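Pamby Collection Station, two-arm

Demonstration recording for household and hotel tasks

The Pamby station is a mobile two-arm unit for recording task examples in furnished rooms. An operator guides the arms through a job, the station logs what the arms and cameras report, and each finished run is saved as one episode. Episodes are used to train a policy or to check one that is already trained.

The unit ships assembled. It rolls through a standard interior door and can be moved between rooms by one person with the arms folded.

What is recorded

Joint positions, gripper opening and the head camera view are written on a shared clock. The operator's spoken notes can be added as a separate track. Runs that are stopped early are kept and labeled "partial" — they are left out of training exports unless you ask for them.

Task cards

Each task is set up from a card giving the start state, the objects and the end state. The standard set has 16 cards. Hotel room cards include bagging trash, clearing a nightstand and straightening a pillow. We ask for at least 50 accepted episodes per card before a first training run, with the objects moved between episodes. Custom cards can be written in the Susbridge editor, which is included.

Included

Base with two arms and grippers
Head camera
Operator controls, one pair
Spare gripper fingers, 6
Cable ties and floor clips
Susbridge editor and export tool, one seat

Not included: room furniture, task objects, network storage.

Setup

Allow some 5 hours for the first installation, most of it calibration. After that, a room change needs only the short calibration routine. On carpet, lock all the wheels and check them again after the first few runs. Keep slack in the arm cables; a tight cable at the wrist will show up in the data as a small drag on every reach.

Trash bagging card

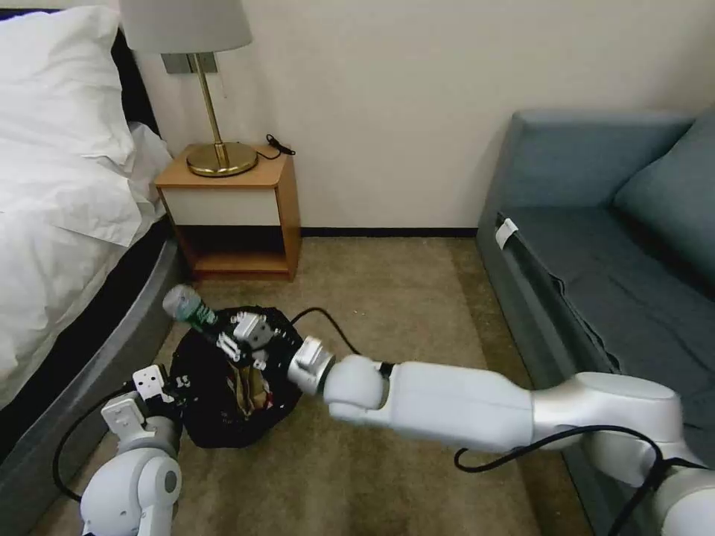 Sitthichai guest room, August 2024

The bag sits on the carpet between the bed and the sofa, and the right gripper has a plastic bottle over it. Soft bags change shape whenever something touches them, so this card calls for a wider spread of start states than the nightstand card. Score an episode as accepted only if the bottle ends up inside the bag and both grippers are clear of it.

Ordering and support

Sold and serviced by Brastex. Units ordered now are scheduled for October delivery. For a demonstration or a custom card, write to Tomomi Hattori in sales. Questions about calibration, exports or replacement parts go to Wiroj Wongsuwan in field support. Please give the serial number from the plate on the base.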